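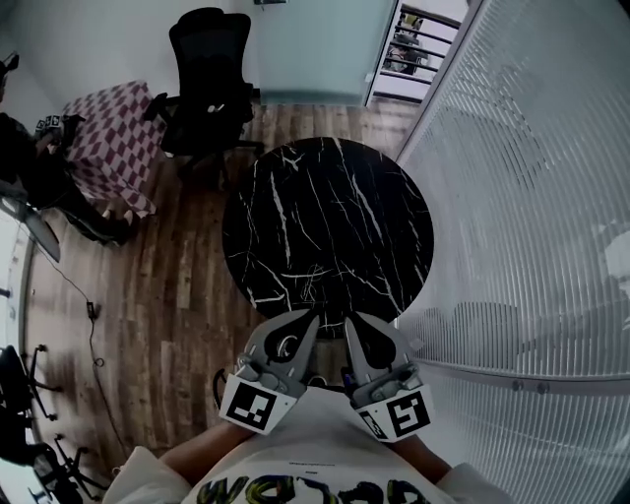

The open day at Remar started at two in the afternoon. Tudor Hodoroagă had come up on the early bus, and by the time he found the right floor he was the last name on the sheet. His visitor number was 87.

Bunnag met him at the desk and gave him a sticker.

"You fixed elevators," she said.

"Thirty years."

"Then you'll get on with Vonby."

Vonby was the project. It was meant to clear tables, and before it could clear a table it had to be shown how by a person, over and over. The last count was 3014 recordings. Bunnag said the first of them were bad and they had kept them anyway.

She let the visitors try the gripper one at a time. A boy went first and closed it too hard. His mother didn't want a turn. Then Tudor took hold of it with both hands and stood there without moving.

"You can start," Bunnag said.

"What am I picking up?"

"A cup. I'll put it down when you're ready."

He opened the fingers and closed them again. They moved the way the doors on the old Skundetti cars used to move, a little late and then all at once. He told her this. She asked what they had done about it.

"Oiled them. Then waited for people to complain."

She laughed and set down the cup. He lifted it, held it, and put it back where it had been. She asked him to do it again from the other side, and he did. He did it until the boy got bored and went out to the hall to look for cookies.

"Do they keep my ones?" he asked.

"If you sign the form."

He signed. On the screen by the desk the count had gone to 3030.

On the bus home he held his ticket between two fingers and turned it over, slowly, then turned it back. The woman next to him moved her bag to give him more room.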